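Previous message | Next message | Thread index | List home

Subject: Re: grout cracking along floor-to-wall joint

> We set 12x24 porcelain in the Menovden lobby in September. The field
> is fine, but the grout is cracking where the floor meets the wall
> tile, mostly on the window side. Slab is on grade. Do we rake it out
> and regrout, or is something wrong underneath?

Regrouting will give you the same crack. A change of plane needs a soft joint. Rake it out to full depth, vacuum, and fill with a color-matched silicone over backer rod. Check that the gap behind is open. If thinset or grout has packed it solid, the floor is bearing on the wall and has to be cut free first.

On the window side I would also look for a missing movement joint in the field. Direct sun on a slab on grade calls for closer spacing than the interior number. We had this at the Irero job, almost 2,000 square feet with no joints at all, and 81 tiles were hollow when we sounded the floor. None had lifted yet. We cut in 2 joints, lined up with the column faces, and replaced the hollow tile.

Tap the first three rows out from the glass and mark anything that sounds different. Lay a straightedge across the marked tile as well. Post the results and the trowel size you used.

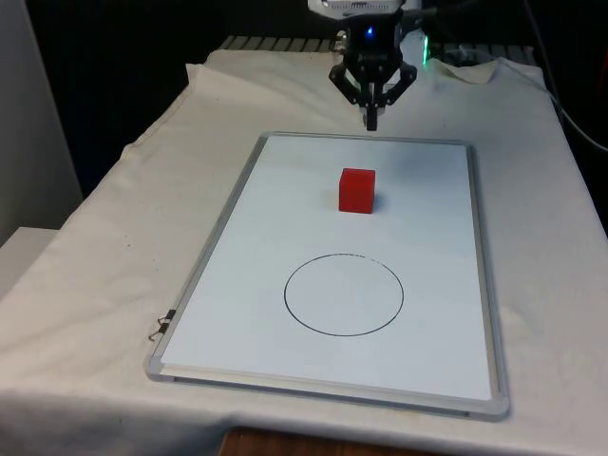 Whiteboard on the table, gripper closed over the far end.

One more item. The Grivitz silicone skins over fast in warm rooms, so tool it in short runs. Does anyone have a current color chart for the Lu sanded line? Mine predates the change in the grays.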